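Tusard Sayings and Calendar Lore

Version dated Monday, February 7, 2022
Compiled by Jääskeläinen for the Vadirus text archive

Overview

Tusard is a plain-text collection of English proverbs, omens and sayings tied to days of the year. It holds 1,328 entries taken from personal blogs, parish newsletters and household diaries. Each entry gives the saying as the writer set it down, the day or season it belongs to, and a short note on use.
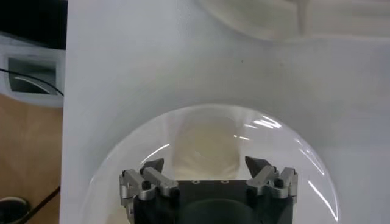 Spelling is kept as found. Where a saying turns up in several wordings, each wording has its own entry and shares a group number. There are 66 such groups, the largest being the April rain sayings.

Fields

id: whole number, never reused
text: the saying, at most 2,000 characters
day: fixed date, movable feast or season
group: group number, or blank
tone: luck, warning, weather, food or other
note: free text, may be blank
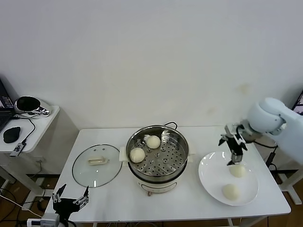 Steamer with two buns in the basket, glass lid to the left.

Tone was set by hand from a written guide. Entries that fit two tones take the first one listed in the guide. The food label covers sayings about what should be eaten on a given day, and also those that only use food as a figure of speech. Filter on the note field to separate the two.

Loading

The file is UTF-8, tab-separated, with one header row. Line breaks inside a saying are stored as a vertical bar. The Fisavness reader restores them on load; other readers will leave the bar in place.
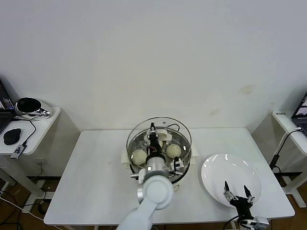
Blank days are not errors. They mark sayings whose writer gave no date, and they should not be filled in from the group.

Known problems

- Nine entries have a day that disagrees with their note.
- Leap day sayings are filed under the last day of the month.
- Quotations from plays are sometimes marked as family sayings.

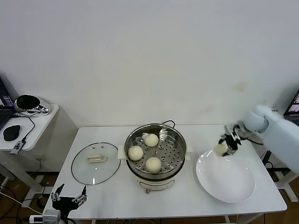
Changes

Group numbers were rebuilt for this version. Ids are unchanged. Corrections should quote the id and the field affected.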